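Section 4. Working Safely with the Hand-Held Gripper
Wotover handbook, kitchen tasks
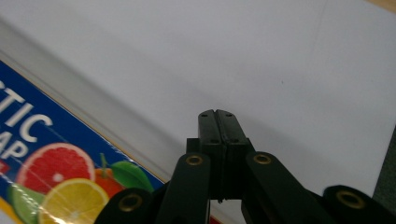
Fig. 4 – Jaws closed, plastic wrap box to the left.

I'm Odair Rangel, and I wrote these rules after two years of running kitchen tasks at our Drosberg site. Most of them come from something I got wrong, so please read the whole section once before you pick up a tool. After that you can just keep it open on the bench.

Before you start

1. Wipe the work surface. Crumbs get into the linkage, and then I'm the one picking them out with a toothpick.

2. Open and close the jaws five times with nothing between them. The fingers should meet along the whole seam. If one tip sits ahead of the other, stop and tag the tool.

3. Check the screws on both fingers. I snug mine by hand with the short driver – no power tools on plastic, ever.

4. Look at the eyelets at the pivots. One that's lifting or rattling means the tool goes back to the Pearce shelf with a red tag.

Caution: Keep your free hand away from the arms while you squeeze. They fold like scissors and they will pinch you. I wear my sleeves rolled up for the same reason.

Working with boxed wrap and foil

5. Find the cutting edge on the box, if it has one, before you go anywhere near it. Point it away from you and whoever is next to you.

6. Start each take with the jaws closed and clear of the box. Hold still for a slow count of two, then move.

7. Don't grab a box by its cutting edge. It chews up the fingertips, and we've only got so many spares.

8. Stop if the box slides off its mark. Put it back and begin the take again. Please don't chase it across the table!

Note: Our limit is 56 takes per person per shift. I know you can do more, but wrists get sore before you notice.

When you finish

9. Write your take count in the Zurkutard log. Finger pads get swapped at 300 takes and the whole tool gets a proper service at 500, so a missing entry throws both off.

10. Hang the tool up with the jaws closed. Never leave it lying on the table edge.

Last revised May 24, 2019. The next review is in September, so send me your complaints before then.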